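Wemberg开放日看完回来，说说推积木那台

北门老刘 楼主
2018年3月2日，星期五
下午请了半天假去的。签到处说登记了378人，我看大半是冲着茶歇来的。真正让我站住脚的是里间那台推积木的机械臂：不带夹爪，末端就一根深灰色的长杆，靠杆头在木板上推。讲解员Kane Henare说，观众用大白话下指令，它自己听懂自己做。
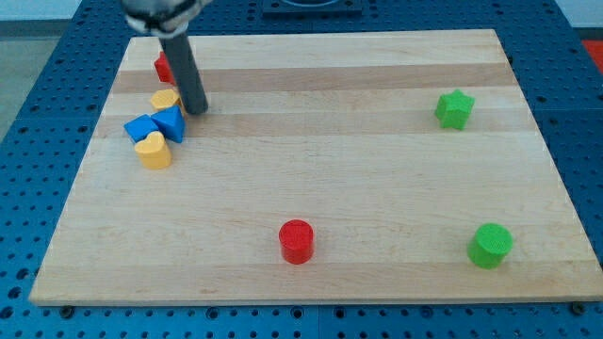 我排了9分钟才轮到，说的是“把绿色五角星推到红色圆柱旁边”。它想了一会儿，推是推过去了，中间停了两回。后面有位大姐说“把黄的都归一堆”，讲解员马上请她换个说法。这算听懂了大白话？

zadton_fan
楼主要求太高。颜色形状都能对上，还能接着纠偏，前两年哪有这个。

拧螺丝的猫
回楼上：颜色鲜艳，形状又差那么多，认出来不算本事。换成一板灰扑扑的冲压件试试。我们车间的Destitz视觉系统，验收那天也是百发百中，到了7月太阳一斜就开始瞎报。

zadton_fan
你那是产线，人家是研究演示，两码事。讲解员说训练用了3,000段人工操作的数据，这个量能做成这样，我是服的。

北门老刘 楼主
3,000段我也听见了。我追问成功率，他说“看任务”。再问什么任务，他就让我去看墙上的海报，海报上没写。

Illia Levchenko
我上午那场在，数了一下，连着6次指令成了4次。没成的有一次是把心形那块推倒了，工作人员伸手扶起来接着演。不算差，但宣传页上那句“自主完成”该改改。

zadton_fan
扶一下怎么了，演示总得演下去。

拧螺丝的猫
扶可以，扶完得算失败。

路过的Pomare用户
弱弱问一句，下午茶歇还有蛋挞吗？我三点到的，只剩托盘。

北门老刘 楼主
没了。海报的事我给主办方发了邮件，回了我贴上来。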